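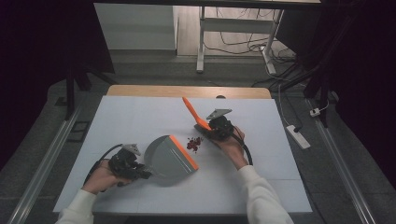 Contact Phase

The planner rejected episode 17 at 302 milliseconds into the sweep. Kamol Sangkhawat read the log twice and opened the trace.

"Contact phase again," he said. "Left gripper holds the dustpan. Right gripper starts the brush stroke. Then Nodis decides the orange lip is an obstacle and replans over it."

"It is an obstacle," said Pongsak Saithong. He did not look up from his own screen. "It's in the collision map."

"It's also the goal."

Pongsak considered this. The collision map had been his since April. He had written it for lifting tasks, where touching a thing early meant dropping it.

"You could shrink the margin," he said.

"I did. Six millimeters. Now it pushes the pile under the pan."

"And in the demonstrations?"

Kamol played one back. Two hands, two grippers, the dark red pile between the tools. The operator had kept the pan nearly flat on the board and brought the brush to it without any visible plan. The wrist trace on the left showed a small correction just before the stroke – a tilt of less than a degree.

"She moves the pan," Pongsak said.

"She moves the pan first."

Their planner had the left arm fixed for the whole phase. It was a constant, on line 20 of the config, with Pongsak's initials in the comment.

He deleted it. The solver now had twice the joints and would take longer. Kamol queued the run, and they waited for the first estimate to appear.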